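5/21/22
By the instructor, Household Budgeting, Rastholm Evening School

Week 4 notes: fixed costs and the ones that only pretend to be

Last week we split your spending into fixed and variable, and 17 of you put "phone" under fixed. Your phone plan is fixed the way a haircut is fixed. You agreed to it once and then stopped looking.

A true fixed cost has two features. It comes due whether or not you use the thing, and you can't change it inside of 30 days. Rent passes both tests. A gym membership passes the first one beautifully — that is the gym's whole business plan — and usually fails the second.

Take the Brakico household from the worksheet. They bring in enough to cover everything and still run short by $60 every month. Most groups went straight for the groceries. Groceries are an easy target, and cutting them makes everyone in the house mean by Thursday. Look at line 9 first. They pay $41 a month for a storage unit holding a couch they don't like.

For homework, pull your last three bank statements and mark each repeating charge K (keep), C (cancel) or W (what on earth is this). Bring the W's to class. We'll go over them without judgment, or with very little.

Reading: chapter 5, skipping the part on boats.

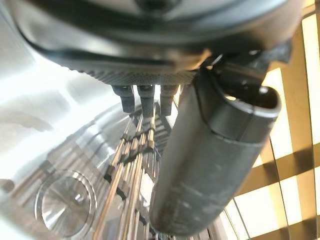

If you're paid every two weeks, do the exercise by paycheck instead of by month. Two months of the year will hand you a third check, and we'll spend that one on paper before you spend it at the mall.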